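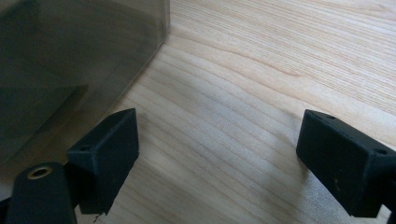

Tinted box on a wooden tabletop.

Controlled Drugs and the Law
Unit 5: Diversion from Lawful Supply
Course notes, Hannelore Eichhorn

Scope of this unit

Earlier units dealt with drugs that are made and sold outside the law from start to finish. This unit covers drugs that are lawfully made and then leave the lawful chain. The usual term is diversion. The main groups are opioid pain medicines, benzodiazepines and stimulants. Barbiturates are included for historical reasons, as they were a large part of the diversion problem in the middle decades of the twentieth century and shaped much of the thinking behind later controls.

Diversion is defined here as any transfer of a controlled drug from a lawful channel to an unlawful one. The definition covers theft by an outsider, theft by staff, false prescriptions, and resale by a patient to whom the drug was properly supplied. It does not cover a patient who takes more than the prescribed dose. That is misuse, and it is treated in Unit 7.

The closed system

In the United States, the Controlled Substances Act of 1970 set up what is commonly called a closed system of distribution. Each party that handles a scheduled drug must be registered or fall within an exemption. Manufacturers, wholesalers, pharmacies, hospitals and prescribers register. Patients do not, and the record of movement generally stops with them.

A registrant must keep records of what comes in and what goes out, and must take an inventory at set intervals. In principle, the opening stock plus receipts, less everything dispensed, returned or destroyed, equals the stock on hand. Anything left over on either side of that sum needs an explanation. A surplus is also a discrepancy. It may mean that a dose was recorded as given to a patient who never got it.

Points of loss

Wholesale. Losses are rare but can be large. Thefts in transit belong here, along with orders placed under a false or lapsed registration. Suspicious order monitoring is aimed at the second type. The test looks at the size, pattern and frequency of a customer's orders.

Retail pharmacy. Burglary and robbery are the visible forms. Forged prescriptions and altered quantities are less visible and are found mainly by calling the prescriber back. Electronic prescribing has reduced alteration of paper forms and has moved part of the problem to stolen log-in details.

Hospitals. Most known cases involve partial doses. A nurse draws up part of a vial, and the remainder has to be wasted in front of a witness. Where the witness signs without watching, the control exists on paper only. Substitution is the more serious form, since a patient may receive saline or a weaker drug in place of the one ordered. 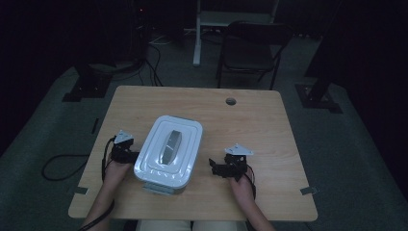

Households. Leftover tablets are taken by relatives or visitors, or are passed on freely. Surveys of nonmedical use have often found friends and family to be the most common source. Criminal law has little reach here, and policy relies on smaller prescriptions and on take-back programs.

Worked case: Akinola Clinic

The case is adapted from a teaching file prepared by Ida Mühlbauer. The clinic kept one sedative in tablet form. A November inventory gave an opening stock of 604 tablets. Receipts in the following period came to 898. When the period closed, the count was short by 41.

The first review, by Kai Seidel, compared invoices with the receiving log and found no error. The second, by Sieglinde Wendt, compared the dispensing log with patient charts. More than half of the missing tablets were traced to entries made after the evening shift had ended. The remainder could not be assigned.

Two points should be noted. The shortage was small against total stock and would have passed a simple percentage threshold. The late entries could be found only because the log recorded the time of each entry separately from the stated time of dispensing. Many older log forms have one time field.

Terms for review

Registrant
Schedule
Perpetual inventory
Reconciliation
Witnessed waste
Significant loss

Reading and preparation

Read Wendt's note on log design in the course packet before the next session. Students in Oľga Havlíček's section should also bring the blank reconciliation form, with the Akinola opening stock and receipts already entered. The late entries are to be listed on a separate sheet and attached behind it.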